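4. Setting up the door entry panel

This section is for the Sumetti door entry panel together with the Magnusson electric strike. If your door has a magnetic lock, please go to section 5 and come back only for step 7.

Before you start, check that the box has these parts: panel, back plate, power adapter, strike cable, two master cards, bag with screws. The battery for the clock is already inside the panel. Pull out the plastic strip before you mount the panel, later it is difficult to reach.

Caution: Switch off the power at the breaker before you open the back plate. The panel keeps some charge after the power is off. Wait 70 seconds before you touch the terminals.

4.1 Mounting and wiring

1. Hold the back plate on the wall at the handle side of the door. Mark the four holes with a pencil. The arrow on the plate must point up.

2. Drill the holes and put in the wall plugs. For a hollow wall use your own anchors, the plugs in the bag are made for brick and concrete only.

3. Pull the strike cable through the rubber seal. Leave 6 inches of cable free on the panel side. The cable between panel and strike can be up to 50 feet long. For a longer distance, use the Tosten relay box (sold separately) and follow the paper that comes with it.

4. Connect the red wire to terminal A and the black wire to terminal B. Connect the exit button to terminals C and D. For the exit button it does not matter which wire goes where.

5. If the door must open when the power fails, set the small switch S2 to the left. If the door must stay locked when the power fails, set it to the right. Please ask your local fire office which setting is allowed for your door. In many buildings the exit doors are not permitted to stay locked.

Note: Switch S2 is read only at start. When you change it later, you must turn the power off and on again.

6. Hook the panel on the top of the back plate, press the lower side in, and tighten the safety screw. Do not use an electric screwdriver for this screw. The thread is soft and can be damaged.

7. Switch the breaker on. The light on the panel is yellow during start and then changes to green. The start takes nearly 11 seconds. If the light stays yellow, see 4.4.

4.2 Adding the master card

8. Press and hold the star key until you hear two short sounds.

9. Put the first master card flat on the reader. One long sound means the card is saved.

10. Do the same with the second master card. Keep this one in a safe place outside the building. With both cards lost, the panel must be sent back to us for reset, and all user cards are erased.

4.3 Adding user cards

11. Show the master card. The light blinks green.

12. Show the user cards one after another. Wait for the sound between cards. You can add up to 50 cards in one round. For more cards, begin again from step 11.

13. Show the master card again to finish. The door strike will click one time. 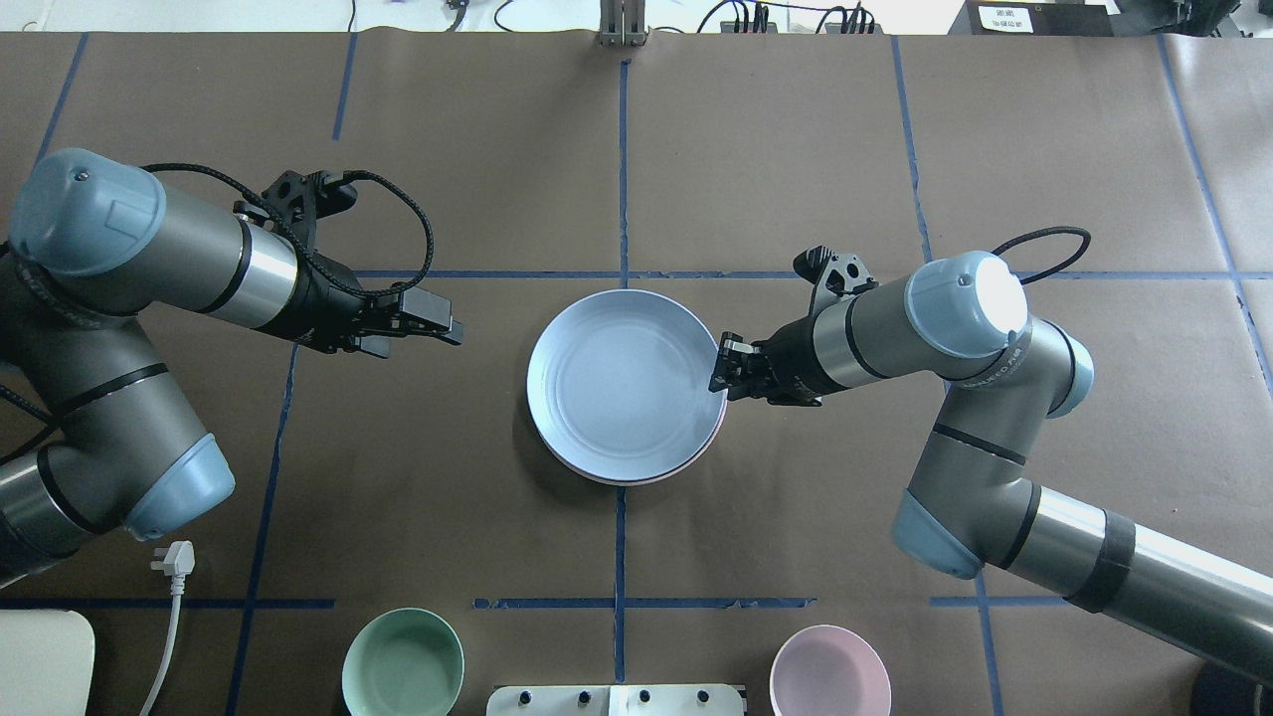 Write the number of each card and the name of the person in the table on the last page of this manual. The panel does not store names. When a card is lost, you will need the number to remove only this card, otherwise you must remove all cards and add them new.

Note: Cards from the older Semwood reader can be used with this panel, but they must be added again. The panel cannot copy the list from the old reader.

4.4 If something does not work

Light stays yellow: The adapter is too weak or the cable is loose. Use only the adapter from the box.

Light is green but the door does not open: Check terminals A and B. Then check that the door is not pressing against the strike. Push the door closed with your hand and try the card again.

Three short sounds when you show a card: The card is not known. Add it as in 4.3.

Door opens by itself after power returns: Check the exit button for a short circuit. Disconnect C and D and start the panel again.

Revised Thursday, September 18, 2025, by Tin-yau Yip. Step 5 is changed in this version, please do not use printed copies from August.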